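About Rakonberg Heritage Drives

By Vilja Pitkänen
21 Feb 2020
Print | E-mail

Rakonberg Heritage Drives publishes self-guided motoring routes to older houses, churches and halls in hill country. It was founded by Vilja Pitkänen and Yee-man Tsao, who remain its two directors.

The catalogue holds 30 routes. Each has been driven in both directions by a member of staff, and the notes record gradients, road surface and places to turn a vehicle. Routes above the Liu valley are graded separately – several are unsealed and close in winter.

Historical notes are written by Ms. Tsao from land titles and parish records. Private homes are listed only with the owner's consent, and travellers are asked to view them from the road. 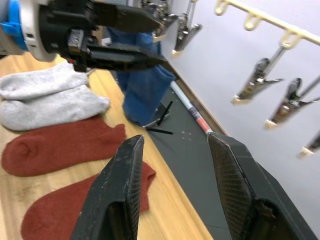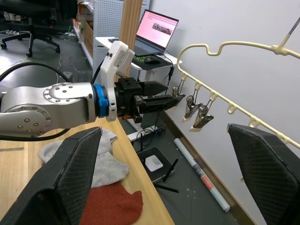
Route notes are revised every October. Corrections from readers are welcome and should give the route name and the nearest crossroads. The Nondance loop is under review and will be reissued with a new starting point.

This site uses cookies to remember your settings. Accept | Learn more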